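Prodoreck Bimanual 3.2
Planning and control software for two-arm workcells

Prodoreck Bimanual is a motion planning and control package for cells where two arms share one work surface. It runs on a standard Linux workstation, takes input from a head camera and one camera per wrist, and sends joint commands to both arms from a single process. There is one planner, one clock and one log file.

It is meant for teams that already have arms and grippers and don't want to write the layer in between. Drivers for common parallel grippers are included. If your gripper isn't on the list, the Hsiao adapter kit covers most serial and CAN devices. 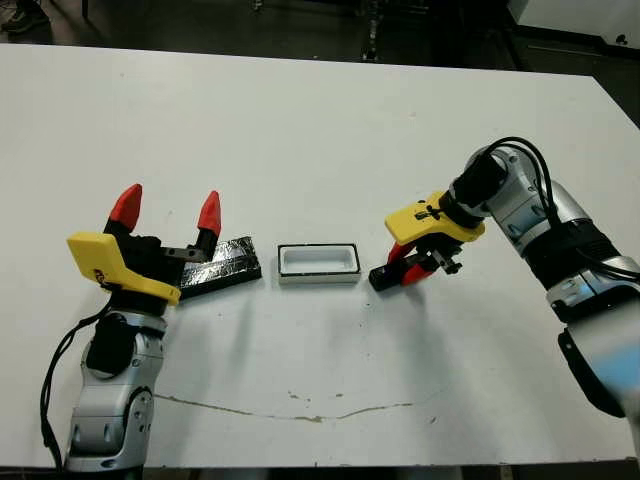

Shared workspace planning is the main reason people buy the package. Both arms are planned together, so a pose for one is checked against where the other is going to be as well as where it is now. Parts are kept in the same model. With a shallow white tray between the grippers and a flat black part lying beside it, each of those is a collision body with its own clearance, and either arm can be given the job of reaching for it. Clearances are set per object in the cell file. Brackets and housings bolted to a gripper should be entered too - the planner only avoids what it has been told about.

Perception

The Lavitz perception module is included with every license. It fits a pose to each known part using the head view for the first estimate and the wrist view for the correction. Parts are loaded as STEP or STL files, or traced from camera images if no model exists. Glossy surfaces are the usual trouble. Tape, foil and shrink wrap throw highlights that move as the camera moves, and a plain edge detector will follow the highlight.
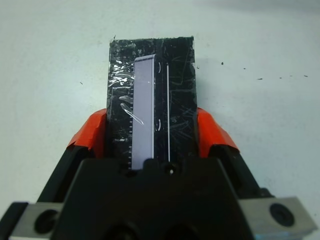

Lavitz handles this by comparing several wrist frames and dropping any edge that shifts against the rest of the part. You can see the rejected edges in the debug view. If too few edges are left, the module reports low confidence and the task stops before the next move. The threshold is yours to set. We ship it on the cautious side.

Once a part is in the gripper its pose is tracked relative to the fingers, so slip shows up as a change in the grasp offset and can trigger a regrasp.

Task editor

Tasks are built as a tree of steps: approach, grasp, lift, align, insert, release. Each step can be assigned to the left arm, the right arm or either. A finished task can be replayed in simulation against a recorded camera log, and this is the quickest way to check a change before running it on hardware.

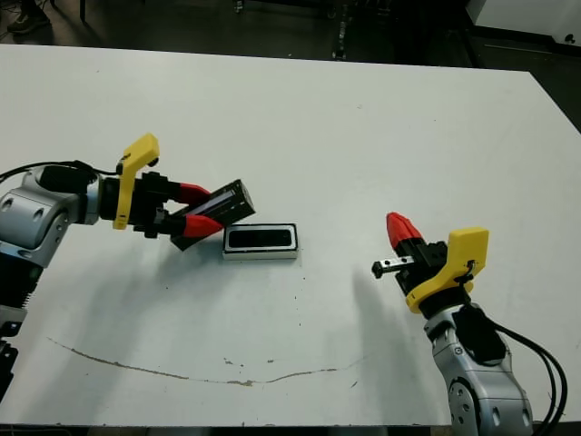
Left arm holding a black box near the open tray; right gripper open.

What's included

Planner and controller, one workstation license
Lavitz perception module
Task editor and log viewer
62 sample tasks with cell files
Email support for the first 14 months

Requirements

Ubuntu 22.04, 30 GB free disk space, a dedicated network port for each arm. A graphics card is needed for Lavitz but not for the planner alone.

Ordering

Part number PB-1519. Sold direct and through Celtel. A 30-day trial is available with all features turned on - cell files made in the trial carry over to the full license.

Page updated September 24, 2024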